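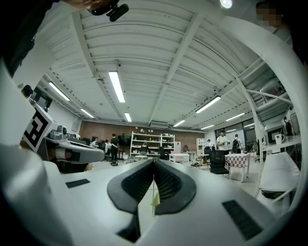 How Does a Robot Know Where Its Hand Is?

Close your eyes and touch your nose. You can do it because your brain keeps track of where your hand is. A robot has no brain, so a computer program has to do that job.

One way is to use a marker. A marker is a square with a blocky black-and-white pattern, a bit like a crossword with no words in it. A camera takes a picture, and the program searches it for the square.

Finding the corners

First the program looks for places where dark meets light. When it finds four straight edges that join up, it may have found a marker. Then it reads the blocks inside. Each pattern stands for a number, so the program can tell marker 2 from marker 40.

Next comes the clever part. Hold a book straight out in front of you, then tilt it. The cover no longer looks like a rectangle. One side seems shorter than the other. The program uses the same clue. It knows the real size and shape of the marker, and it compares that with what the camera sees. From the difference it works out how far away the marker is and which way it is leaning.

From pictures to movement

Lorena Riquelme writes this kind of software at Wendirmont. Her program is called Plurnoder. It finds the marker in one picture, then the next, and joins the answers into a path – a list of places the gripper has been. One of her test paths has 2,651 places in it.

Sometimes a marker gets covered up, perhaps by an arm. Then the program has to guess. If the gripper was moving left, it was probably still moving left a moment later. When the marker comes back into view, the program checks its guess and fixes it.

Try it yourself

Draw a large square on a card and color in some blocks. Ask a friend to tilt it on the other side of the room. Can you tell which edge is closer to you?

Words to know

Gripper: the part of a robot that holds things.
Marker: a pattern that a computer can find in a picture.
Path: all the places something has been, in order.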